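Week 3: Teaching by driving

Last week you moved the arm by hand and it felt easy, right? Your own muscles did half the thinking! In teleop you get the wrist view and a controller, and that's it. Everything you know about the task has to come through that little round window.

We start in the Kelo simulator so you can knock things over all you like. Each pair records 16 demos, and Sena Tetteh will be in the lab until 6 to help with the controllers. 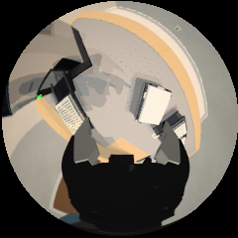

Fig. 3. Wrist view in the simulator, fingers open over the round table.

Look at how close the small dark gray object is to the right finger, and how that finger hides part of it. Your learner only gets those pixels too. So back off, center the thing you want, then come in slowly. I love this part, because you start to see like the robot does!

Keep every run under 40 seconds. Save the clumsy ones in a separate folder, we'll need them for Yara Kassab's session on corrections.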